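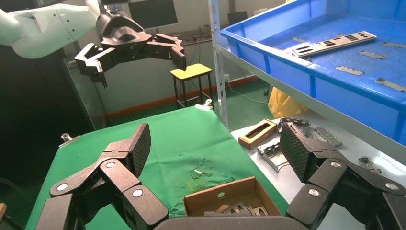
Green cloth, silver bits on top, box of stampings at the front.

July, 4.15 pm. Second go with the Kindenlow degreaser, as Clovevness keep telling us it beats plain hot water and soda. I remain unconvinced. Did 80 stampings in each bath, same basket, same 13 minutes. Wiped every one on white rag afterwards. Grey marks from both lots, and I could not tell the rags apart once they were shuffled.

The leaflet claims it works "from cold". At what temperature, it doesn't say. Ours was at 40 or so by the kettle thermometer, which I don't trust either.

Yensuk want an answer on reordering. I'd say no until somebody runs it on the really oily Trestitz parts. Soda bath needs changing first, it stinks.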